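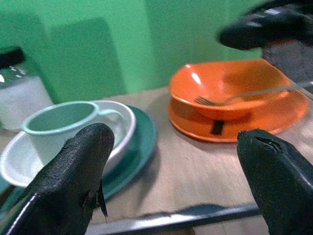 Stacking and storing everyday tableware

Store each place setting as a short column: plate at the base, saucer or bowl on top, cup last. A cup on its saucer on a plate takes one footprint on the shelf, and the broad rim of the plate gives you something to grip without touching the cup. Keep one color per column. A green cup belongs over the green plate, an orange bowl over the orange plate, and a missing piece shows at a glance.

Lifting. Carry a column with both hands under the plate rim. Do not lift by the cup handle. Turn all handles to the right if you are right-handed, and leave 2 inches between neighboring columns so the handles clear.

Forks. A fork left leaning in a bowl is fine on the table and a nuisance everywhere else. The handle projects past the rim, catches on sleeves, and tips a light bowl. Remove it before moving anything. Metal tines also leave gray marks on some glazes. These are deposits from the fork — the glaze is usually intact underneath — and come off with a paste of baking soda and water. Leave the paste on for 30 minutes, rub with a damp cloth, rinse.

Tape and labels. Small labels belong on the underside of a plate. Adhesive residue softens with cooking oil; wipe, then wash with dish soap. We tried the Trundik plastic scraper and the Gernwood one. The Trundik has the better edge. The Gernwood flexes too much to be useful on a curved rim.

Shelf height. Measure the tallest column, handle included, and add 2 inches. In our cabinet the shelves are now set for bowls below and cups above. Shelf pins from Ackroyd fit the existing holes, but check the diameter of yours first.

Wooden tabletops. Light wood shows rings early. Wipe the underside of plates before setting them down, and lift them to move them. Unglazed foot rings scratch. Felt dots are no use on anything that goes in the dishwasher; a cloth runner 55 inches long covers the working part of our table and can be washed with the towels.

Related: Drying racks for narrow counters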